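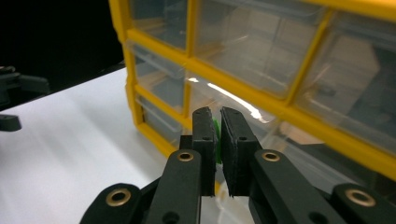
Saskia Halliday asked whether the gripper session would be repeated in May, as many visitors had hoped for more time at the table. The laboratory has noted the request and will announce further dates on its visitors' page.

Open Day at the Tratow Robotics Laboratory
February 2, 2026

The Tratow Robotics Laboratory opened its doors to the public for an afternoon of demonstrations and guided tours. The program was prepared together with Stefanou, the laboratory's partner in training, and was attended by 344 visitors, among them school groups and staff from local firms.

At the small parts table, a green piece is held between the padded fingers of the gripper, with the yellow drawer cabinet standing behind it. The session dealt with the handling of small items and with the choice of finger pads. Visitors were invited to put their questions to the Duno team at the table.

Demonstrations lasted around two hours in all and were given in 2 groups. Talks on sorting and storage were held in the Beltov Room next door. Printed copies of the talks may be requested from the front office.

School groups wishing to visit the laboratory are asked to write to the visitors' desk, stating the size of the group and the age of the students. Admission is free of charge. Children under 12 must be accompanied by an adult.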